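In Defense of the Slow Game Night

My aunt Yvonne Naylor kept her games in the linen cupboard, under the good pillowcases, and for most of my childhood I believed that was where games lived in every house. You went up to the landing, you moved the pillowcases, and you came down with a box that smelled faintly of lavender. Then the whole family sat down for what was going to be a very long evening, and I don't remember anybody asking how long.

I have been thinking about those evenings because I keep hearing the opposite idea praised. A game night now is supposed to move. The boxes tell you the playing time in large print, as if it were the fat content. Friends who are planning a get-together send round a list of things that take fifteen minutes each, with a timer app and a bracket, and by the end of it you have played eight games and could not tell a stranger the rules of one. I had a perfectly nice time at one of these in May. I laughed, I ate too much, I lost at something involving cards with vegetables on them. But I drove home feeling a bit as though I'd spent the night flipping through channels, and I would like to make the case for the other way of doing it, the long way, while there are still a few of us around who enjoy it.

Let me start with Trerkar, because it is the game I know best and because it is, by any modern standard, badly designed. You are merchants on a river. You each have a barge. The river floods whenever a certain card comes up, and when it floods everybody's goods move one town downstream, which sounds dramatic and is mostly bookkeeping. There are 24 towns, and I could recite them for you in order. A full game takes from after supper until somebody's eyes start closing, and at least a third of that time is other people's turns. A reviewer today would call this downtime and take points off.

But the downtime was where everything happened! My uncle would be working out whether to sell his salt, moving his lips, and my mother would get up and put the kettle on, and Yvonne would start telling the story about the time she was nearly arrested at a flower show. By the time my uncle had decided (he never sold the salt, he was a hoarder by nature) she'd be halfway through, so we'd all play one round rather quickly to get back to the flower show. The game gave us something to do with our hands. It gave the shy ones a reason to be at the table. I was one of the shy ones, and I learned to talk to grown-ups mostly by complaining to them about the flood card.

You can't do that in a fifteen-minute game. I don't mean it as an insult to the fifteen-minute game, which is often very clever, far cleverer than Trerkar. It's just that it needs all of your attention, all of the time. If you start a story you'll miss your turn, and if you miss your turn somebody will say your name in that slightly singsong voice. So you keep the story to yourself, or you try to tell it during the setup of the next game, when half the table is reading the rules out loud.

Which brings me to rules. I have a theory that a group of people only starts to play a game properly somewhere in the fourth or fifth sitting. Until then they are operating it. They check the card, they check the other card, they ask whether the blue ones count double. Once the rules have sunk down out of sight you can begin to play against the person, and that's a different pleasure altogether. I know that my cousin bluffs when she's bored. I know that my husband will go after whoever beat him last time, even if it costs him the game, and he will deny it with his whole chest. I learned these things by playing the same three or four games with them for years, and I wouldn't trade that for a shelf of novelties.

And what a shelf some people have. A friend of mine keeps his collection in a spreadsheet, and he is up to 400 boxes, a good many of them still in the shrink wrap. He's a generous host and I'm very fond of him, but choosing what to play at his house takes as long as playing it. We stand in front of the shelves the way people stand in front of the paint samples at the hardware store. Somebody says they don't mind. Somebody else says they don't mind either. By then I would happily play snap.

My own cupboard holds rather less. There's Trerkar, in Yvonne's copy, which came to me when she moved into the smaller apartment. There's a deck of cards with the jack of clubs replaced by a joker that has J C written on it in pen. There's Penrose, a tile-laying game for two that we play on holidays when everyone else has gone for a walk, and there's Gevivlow, a word game which my family has been arguing over for so long that we have our own written list of banned words, taped inside the lid. (I maintain that "qualmy" is a word. I was voted down.) That is the lot, apart from a jigsaw or two. It is plenty. I have never once reached the bottom of any of them.

I should be fair to the other side, since I have friends on it and they read this page. The long game has its miseries. It is horrible to be losing at ten o'clock when you know the thing won't end until midnight. Trerkar is particularly cruel in this way, as there's no being knocked out; you just drift about on your barge with one crate of onions while the others get rich. Children find it hard, and I have seen adults find it hard too. People with babies, or early shifts, or a long drive home can't give you a whole evening, and a short game is a kindness to them. One reader wrote in to say that the quick party games were the only ones her father could still follow, and that they had given her family two more good winters. I thought about that for days. I wouldn't say a word against it.

I'd only say that a short evening can be slow as well. You can play one small game three times over instead of three small games once. You can leave the timer in the box. We played half a game of Trerkar last fall with some neighbors who had to be home for the sitter, and we simply wrote down where all the barges were and finished it two weeks later. Between the two halves my neighbor stopped me at the mailbox to say she'd been thinking about her salt. I was so pleased I nearly hugged her.

The online versions are a harder question for me. My niece set me up with an account on Sunley, which has all the old family games and plenty of new ones, and I will admit that I've used it more than I meant to. It keeps count of these things, so I know that I have played 2,356 rounds of a dominoes game against strangers, some of them in the middle of the night. It's smooth and it's quick. The tiles snap into place, the score adds itself up, the next opponent is there before I've put my cup down. I could not describe to you one single round of it. Whereas I can tell you what everybody was wearing the night my uncle finally sold the salt, and what he got for it, and that it was a terrible price.

So when people ask me how to have a good game night, which they do now and then, my advice is dull. Pick one game. Pick one that at least two people already know, so that the rules can be taught by chatting. Feed everybody first – properly, at a table, with plates – and then clear the plates and stay at the same table. Put the phones wherever the coats are. Let the slow player be slow. If a story starts, let it finish, even if it is the flower show again and you could do all the voices yourself. Don't announce the score unless somebody asks.

And play the same thing next time. This is the part I get the most resistance on, because it feels like a failure of imagination to bring out the same box. I'd ask you to try it for one winter. Your guests will walk in already talking about what went wrong last time, and they'll have plans. My aunt used to come down the stairs with the lavender box held out in front of her like a birthday cake, and my uncle would already be rubbing his hands together and telling us that this year he was going to sell early.

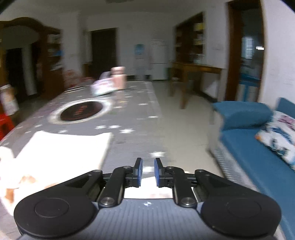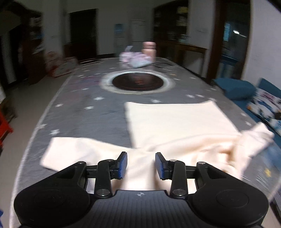 Reading time: 8 minutes

Yvonne, by the way, is well, and still plays. I took the river over to her new place last month and we had a two-handed game by the window, with the board hanging slightly off the end of her little table. She remembered every town. She also remembered a rule about tolls that I am fairly sure she made up in my childhood and has kept to ever since, and it cost me the game. I've looked for it in the rule book and can't find it anywhere, but there's a page missing at the back, so I suppose I will have to go on paying.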